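Plillville Office League, Round 12 trades and general moaning

Posted Monday, June 20, 2022

backpocket_blues
Scored 1,083 and lost. I had the second highest score in the league and drew the only bloke above me, so I am now on a four-game losing streak with a side that is, on paper, fine. Three trades to spend this week. Thinking Skasow captain stays, both injured mids go, and I finally admit the rookie ruck was a mistake in May and is still one now.

mudlark78
The rookie ruck was a mistake when you posted him in preseason and I said so. You called me a coward.

backpocket_blues
I stand by coward.

tagger_dan_fan
Don't burn all three. Byes are still going and you'll be fielding 14 players and a prayer. I kept two in hand last year and finished mid-table with enormous dignity.

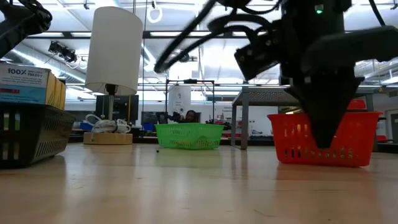

Trade plans, post them under this line so we can find them

mudlark78
Out: the forward who can't get past 50. In: whoever has the Cluteck Park game, that ground is a highway and everybody scores there. Bank the change.

sirenwatcher
Cluteck Park is a myth. One big round two years ago and the whole forum picks players by postcode. Look at their last few home games, it was a mud wrestle.

mudlark78
It rained.

sirenwatcher
It rains there every winter. That's my point.

tagger_dan_fan
I'm with siren on this one. Pick the role and forget the ground. A half back who takes the kick-ins will get you 78 in a swamp. 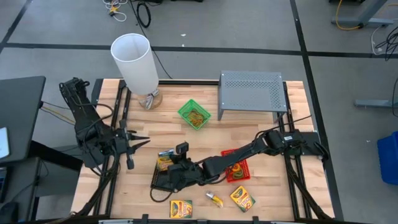
kickin_merchant
New to this league, sorry if it's been covered. If my captain is a late out, do I get double points from the vice?

backpocket_blues
You get the vice's score doubled, as long as your captain doesn't take the field at all. If he plays two minutes and does a hamstring, you get two minutes doubled.

kickin_merchant
That seems harsh.

backpocket_blues
Welcome to the league.

sirenwatcher
Back to the trades. I'm going heavy on Valtonen midfielders. Soft draw for the next month and they rack up cheap handballs when they're in front.

mudlark78
They haven't been in front since Easter.

sirenwatcher
Hence the price.

tagger_dan_fan
I scored 823 this week and won, for anyone wondering how the draw is treating me.

backpocket_blues
We weren't wondering. I've seen the ladder. I look at it every morning before work like a weather report.

mudlark78
So are you keeping the ruck?

backpocket_blues
One more week. He had a decent last quarter.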